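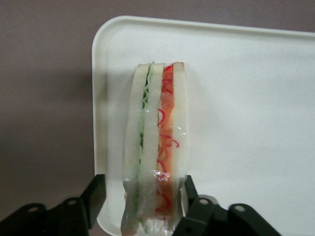

A wrapped sandwich on a white tray.

Clemdale have a new head coach, a new scrum machine and, as of January, the same old lineout. Baldur Kvaran inherited it from the last man, who inherited it from the man before him, and it has now lost its own ball in four different time zones.

Kvaran played 12 seasons at hooker, most of them for Holst, and has the ears to prove it. He took the job on a Friday. By the evening he had watched both of last month's defeats, one of them twice, which he describes as "a mistake I own completely."

The club drew 1,120 for the Pronerton game and 851 for the one after. Kvaran prefers to blame the sleet. His plan is simple enough to fit on his forearm, where he has in fact written it: throw to the front, catch it, fall over near the try line.

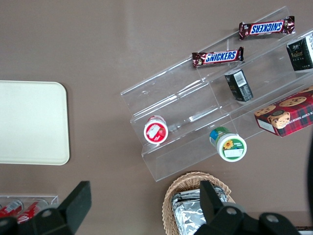 Can Clemdale still stay up?
They need 2 wins from their last five games, and Braletti have to lose at least once, something Braletti have lately been very good at.

The captain thinks the new calls will help. There used to be nineteen, several named after dogs. Now there are three, and the props have been excused from learning the third.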